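4. Règles de prise — simulation et poste réel

Valable pour cellules Omum et banc Grirneck. A lire avant le premier cycle, pas après.

4.1 Avant de lancer

1. Vérifier la version du profil de pince. Profil Mondal 7 ou plus récent. Sinon, stop.
2. Charger la scène en simu d'abord. Jamais de nouvelle consigne directement sur le bras.
3. Arrêt d'urgence testé à chaque prise de poste. Noter l'heure dans le registre.
4. Personne dans la zone grillagée. Deux opérateurs = un seul au pupitre, toujours le même jusqu'à la fin de la série.

ATTENTION — le mode apprentissage ne coupe pas les moteurs. Vitesse bridée, c'est tout.

4.2 Objets fins (stylos, tiges, pailles)

5. Ouvrir les doigts en grand avant la descente. Pas de correction d'ouverture en dessous du point d'approche.
6. Amener l'objet entre les doigts, puis arrêt complet. Contrôler sur la vue pince : objet visible sur toute sa longueur, rien d'autre entre les doigts.
7. Contact d'un seul coté : ne pas fermer tout de suite. Recentrer, recontrôler, fermer en effort réduit (code 277).
8. Objets voisins, bacs, cylindres : les repérer avant la fermeture. Trajectoire de sortie à l'opposé.

Stylo rouge sur plan marbre, bout droit contre le doigt droit, cylindre gris juste derrière. On applique l'étape 7.
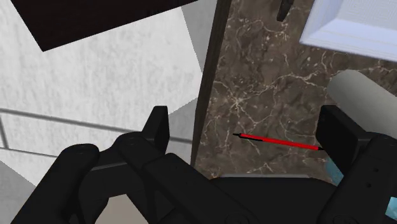
4.3 Validation

9. 100 cycles en simu sans alarme avant passage au réel. Une alarme, on repart de zéro.
10. Enregistrer la série sous le nom de la cellule + initiales.
11. Faire signer Shewit Tekleab. Pas de signature, pas de passage — meme pour un simple changement de bac.

Note : les séries d'avant septembre sont à refaire, l'ancien seuil d'effort n'est plus accépté.

Rukodent — support cellules, poste 2 — Tous droits réservés — Haut de page

Articles récents
Registre des arrêts d'urgence : comment le remplir
Codes d'effort, tableau complet
Changer les doigts de pince
Passage simu vers réel, liste de contrôle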